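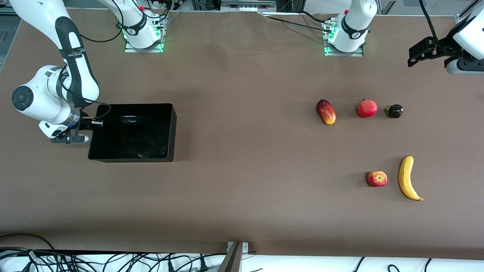
One Tray, One Table: Getting a Small Packing Job Right

Project report, second-year Product and Packaging module
Sutherland workshop group

1. What we set out to do

Our project was about a packing table and the tray that sits on it. We wanted to find out how much the tray, its place on the table and the order of the work change the time it takes to pack a small set of parts, and how often a part ends up in the wrong spot. It sounds like a tiny subject, and we thought so too when we were given it. By the second week we were arguing over tray walls at lunch, and we loved it!

The set we packed was called the Floveo kit: a folded card, two clips, a coil of cord and a flat pouch. Every kit had to go into the tray in the same order and come out again without anything snagging. We packed 484 kits over the whole project, all by hand, in sessions that started at nine on a Tuesday and ran until lunch.

2. The tray

We compared two trays. The first, which we nicknamed Zado after the label on the shelf where we found it, was shallow and had sloping sides. The second was a black plastic one, rectangular and open at the top, with tall sides.

Most of us expected the shallow tray to win easily. You can get your whole hand in, and you can see everything from any side of the table. It was quicker for the first few kits, but then the cord started to creep over the rim and the pouch slid about whenever somebody leaned on the table. The tall tray felt clumsy at first (I knocked my knuckles on it a lot) and then suddenly it didn't. Once you learn to lower the parts in from above, the walls do half the work of keeping them tidy.

One drawback we hadn't thought of was colour. A glossy black inside picks up reflections from the ceiling lights, and the dark clips were hard to spot against it. We tried laying a sheet of pale card in the bottom and the checking got much easier. It is such a cheap fix that we now want to put card in everything.

3. The table

We worked on a large brown surface, which was a nice colour to work on because both the pale card and the black tray stood out clearly. The table is big, and that turned out to matter more than we had planned for. With so much room it is tempting to spread out, and in the first sessions our parts ended up all over the place, so packing one kit meant a lot of reaching.

We marked out a working area with masking tape, 400 mm deep, and kept everything inside it. The tray went slightly left of the middle and the parts went to the right in the order they were needed. Two of us are left-handed and swapped the whole thing round - it worked just as well, as long as the order was mirrored too.

4. How we tested

For each tray we did a practice run and then timed sets. A set was finished when the last kit had been packed, checked and tipped out again. We wrote down the time, any dropped part and any kit that had to be repacked. The sheets were then typed into Pradance, the spreadsheet template our course uses, which was fine once we had stopped it turning our times into dates.

Our budget was 300 pence for card and tape. We spent nearly all of it on tape.

5. What we found

The tall tray with pale card was the best of our set-ups by the end. It had fewer repacks than the shallow one, and the times became steady sooner. The shallow tray stayed faster for single kits when nobody bumped the table.

The taped area helped with both trays. We would have liked to know this at the start, as our early times are hard to compare with the later ones.

6. What we would do next

We would like to try a full run of 2,000 kits, shared between several groups, to see whether tired hands change the result. A tray with one lowered side would be great to test as well. We made a rough one out of cardboard in August and it lasted a single morning, but it was a very good morning.

Related reports
Folding cartons without creasing the corners
Which tape lifts cleanly from a painted table?
Sorting small clips by touch
Cord coils: flat, figure of eight or bundled
Labels you can read from arm's length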